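August 19, 2019. Break room, Hutport building. Clearing the round table.

Carried on from the July list. Benoît Bodin wants the table usable for layout work by the end of the month, so the top has to be cleared, wiped and checked along the seam before anything flat goes on it. Empty packets and film go in the general bin; paper and card go in the Dumis crate by the door.

Seam first. It runs right across the top and picks up crumbs at both ends. A plastic card along the groove shifts most of it. Gap at the rim measured 11 tenths of a millimetre with the Forsyth gauge — same as July, so the catches underneath are holding. Diameter 123 cm, height to top 79 cm.
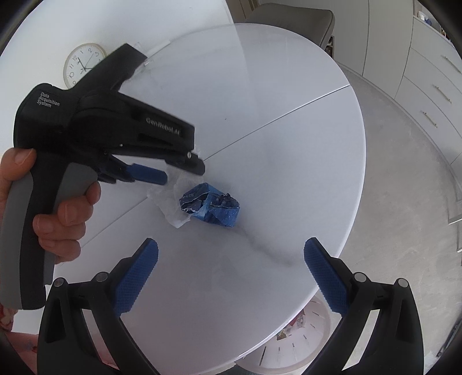

Table top, blue packet and white film still to be cleared.

Wrappers catch on the seam when they are dragged over it, so lift them. Torn packets to be folded inwards before lifting, open end up. Film is the slower item: thin, creased, and it tends to stay behind when the packet goes. Take it separately.

Finish on the top is glossy with grey clouding, which makes smears hard to judge from standing height. Look along it from the rim with the window behind. Marcelle Tanguy prefers a dry cloth after the damp one; agreed, will do both.

To do: order Ellell cloths — correction, Ullell — and re-measure the seam once the leaves have been opened and closed.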